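Workshop Automation at Home
Handout 4: Hand-held grippers and what they are good for

Before you build

Most of you arrive wanting an arm. The kit sellers want you to have one too, and the Wolari pages will tell you that a folding robot is a weekend job. Treat that claim as you would a used car advert. The arm is the expensive part and it teaches you very little in the first month.

We start with a pair of grippers held in the hands. You do the moving, the gripper does the holding, and you find out which jobs two fingers can manage at all. A fair number of household jobs fail at this stage, and it is cheaper to learn that now.

Parts and claims

The Kania pistol grip is the one on the parts list. The Després version costs more and I have yet to see what the extra money buys. Printed fingers are fine. Expect to reprint them.

The seller's leaflet for the Grernov finger pads quotes 222 successful grasps without a miss. It does not say what was grasped. If it was the same foam block each time, the number means very little. Ask this of every figure you are shown, mine included.

Exercise: the hanger and the box

Work at a table with a plain sheet over it. You need one plastic clothes hanger and one storage box. Using the grippers only, lift the hanger out of the box and lay it flat on the sheet. Do it 10 times and write down every failure, including the ones you feel were bad luck. 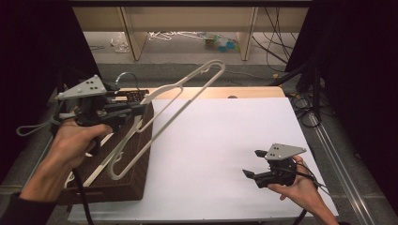
A hanger is long, thin and springy, so a grip near one end lets the other end swing about. People usually correct this with a twist of the wrist and don't notice they have done it. An arm with 4 joints may not be able to make that twist. Note each time you use it.

My own first go took roughly 8 minutes, which I would not call automation.

For next time

Bring your failure list. Leave the software alone until we have gone through it. Read the section on cable routing again, particularly if your leads run down past the wrist.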